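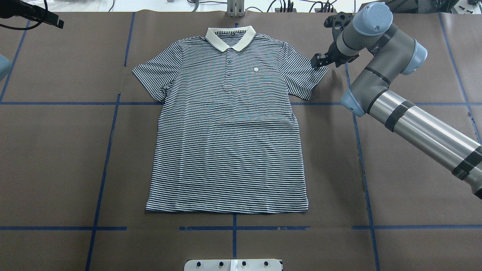
Striped polo on the brown paper, arm at the right sleeve. Table as it stands, January.

9 am. Budget sheet has to go up this month so writing down everything before I forget it again. Fold table only. The bagging line has its own sheet, don't mix them like last year.

Starting point: we keep the arm. Went back and forth on this. A new one eats the whole allotment and we'd still have the same gripper problem on the end of it. So the money goes to the tool, the table top and the spares, in that order.

GRIPPER
The small fingers are OK on a polo cuff, much less so on thin jersey. Two quotes in hand:
- Firnus, soft-tip pair, comes with its own bracket. Lead time is long. They want payment up front, purchasing will complain.
- Sitent, narrower fingers, cheaper, but needs an adapter plate. We'd have to make the plate. Shop says yes, but no date.
Leaning Firnus. Plate drawing alone would cost me a week and I don't trust my own hole pattern after the last one. Ask if Firnus will lend a set for nine days before we sign. They did it for the Flerncombe site so they can do it for us.

TABLE TOP
Paper and blue tape is fine for layout, cheap, quick to redo. But it wrinkles, and the tape goes ragged (see the lower line, below the hem). Every time we re-tape, the grid shifts a bit and somebody has to re-measure the lot. Options:
1. keep paper, buy better tape, put a re-tape on the monthly list
2. printed mat with the grid on it, brown or tan so the light stripes and the collar still stand out
3. engraved board. No. Too dear and the cloth would catch.
Going with 2. Get a sample square first, matte. Shiny is no good under our lights. Order two mats, one on the table and one on the shelf. Keep a roll of paper anyway.

GARMENTS
Needs its own line, always gets forgotten. Last round we borrowed shirts from the Flerncombe store room and had to give them back pressed. Put in 352 for a proper set. Want:
- striped polos, navy/white like this one, fine stripe. Good test for the seam finder and you can see by eye when the body is skewed
- plain ones, dark and light
- collars in a contrasting color if we can get them, helps with orientaton
- a few with a chest logo, left side. Crest, patch, whatever they have.
No linen this year. Maybe size L only to start, smalls can wait.

CABLES
The back of the table is a jumble and it's my jumble so no complaining. Cable tray, clips, label printer tape. Small money, put under consumables. While at it: sleeve for the forearm. Black tape bands do the job but I'd like something that comes off clean when we service it. Ask Sitent, they list one in the back of the catalog I think.

SPARES
Joint caps, two. Bracket screws, assorted. A spare set of fingers whichever gripper we pick, do NOT leave it for the next order like we did before. Shipping cost more than the fingers.

WEI
Wei is the scheduling software, for anyone new. License renews this spring. Check if the price covers the second table or only this one. If only this one, the second table moves to next year and I'll stop talking about it. Their rep said "should be fine", I want it in writting.

Not in this budget: new lights, second camera, flooring. Put on wish list.

To do before it goes up
- Firnus: loan set, yes/no, and can payment be split
- mat sample
- ask shop for a real date on the adapter plate, as fallback
- Wei license terms
- polo prices from two places, not just the usual one
- find last year's sheet. It was in the drawer with the calipers.

4:30 pm. Firnus called back, loan is possible but we pay the freight both ways. Fine by me, add it under shipping. Nothing from Sitent yet. Mat sample ordered. Last year's sheet still missing, will use the old printout with the coffee ring and fix the totals tomorow.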